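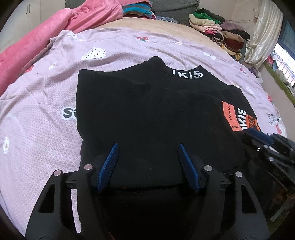 Home Posts Replies Media

our robotics club is doing laundry this semester and I have never been so invested in a sleeve. thread 🧵

1/ the class project is called Lodska. goal: a robot that folds clothes on a regular bed, in a regular bedroom. before it can fold anything it needs examples, so we go home with hand-held grippers and fold stuff ourselves. 240 folds per person. I'm at 127!!

2/ you don't get to use your fingers, and that's the hard part. you squeeze the handle, the tips close, and you have to sneak up on the fabric like it might run away. thin cotton is the worst (it slides right out). sweatshirts are chunky and forgiving and I love them

3/ things I've learned so far: go for the hem first, pinch low, lift slow. if you yank, the whole thing bunches up and you have to spread it flat and start over, and yes, the do-overs get logged too

4/ black clothes with big prints are my favorites for this. you can tell which way is up even when you're tired, and the orange patch is a great landmark when I'm lining up both tips over the shirt
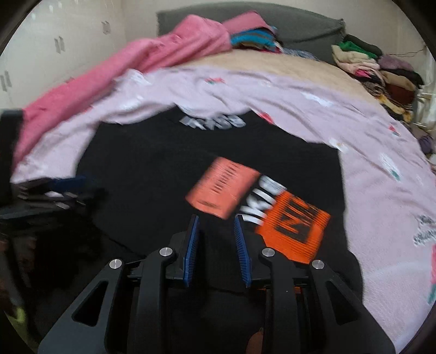

5/ speed! my first folds took forever. now a t-shirt takes me nearly 2 minutes, and our instructor still says slow down, the robot has to learn from this

6/ we show everything at the Grurkeck student meet in August. 8 teams, same pile of clothes for everybody. I want us to beat the towel people so badly

7/ ok back to it, 113 to go. if your school has a club like this, tell me what you fold with, I want to compare grips

November 12, 2025

Recent posts
Barbu wheel swap, part two
What's in my club backpack
Clodico kit: first weekend notes

We use cookies to keep you signed in and remember your settings. Accept Manage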